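Why bottle caps leak after the third opening
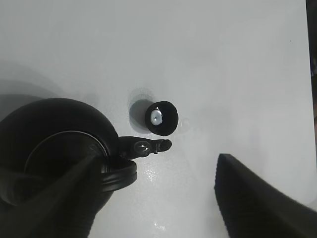 What makes a screw cap seal? A compressed liner pressed evenly against the top rim of the bottle. The threads only supply the force.

I keep a small stock of liquids in the garage: two-stroke oil, wood finish, a citrus degreaser, and far more glue than I need. Last July I found that a container of finish had gone to jelly with its cap screwed down tight. I had opened it three times. That sent me into the subject of closures, and these are my notes so far.

Liners come in a few common types. Foamed polyethylene is the cheap default. It is soft, it recovers fairly well, and it tolerates water-based products. Solvents get into it and swell it. A swollen liner wrinkles, and each wrinkle is a channel for vapor. Cone liners, sometimes sold under names such as polycone, are a molded plastic plug that wedges into the neck. They hold up better with solvents and need less torque, but they are fussy about neck diameter. Pressure-sensitive liners are for dry goods and I would not use them on anything wet.

Torque matters less than I assumed. I borrowed a spring torque gauge from Ornella Marchetti, who used to run a filling line at Gatti, and tested the same cap at several settings. Past a modest hand-tight value the leak rate stayed flat. Well past it, the leak rate went up again. Her explanation was that the liner takes a permanent set, a ring-shaped groove, and on the next closing the rim does not land in the same groove.

The test itself was simple. I filled 40 bottles with 125 ml of isopropyl alcohol each, weighed them, and left them on a shelf at room temperature. Half were left closed. Half were opened and closed once a week. After the eighth weighing the undisturbed foam-lined bottles had lost very little. The reopened foam-lined ones had lost several times as much. The cone-lined bottles were close together in both groups.

I do not trust the numbers beyond that ordering. My scale drifts with temperature, and one shelf gets afternoon sun. I have moved everything to the north wall and will repeat the run.

Two side findings. Wiping the rim before closing helped more than any change of liner. Dried product on the rim holds the liner off the glass, and a thin crust is enough. Also, storing solvents upside down to "let the liquid seal it" is bad advice for foam liners, which then sit soaking in the solvent.

For anyone who wants to swap caps: measure the outside diameter across the threads first, then check the thread style. Two caps of the same nominal width can have a different number of turns, and the wrong one will feel tight while sitting crooked. I ordered a bag of Wekska cone-lined caps and a third of them went back for this reason. The error was mine.

Next up is the rerun, with induction-sealed bottles as a control.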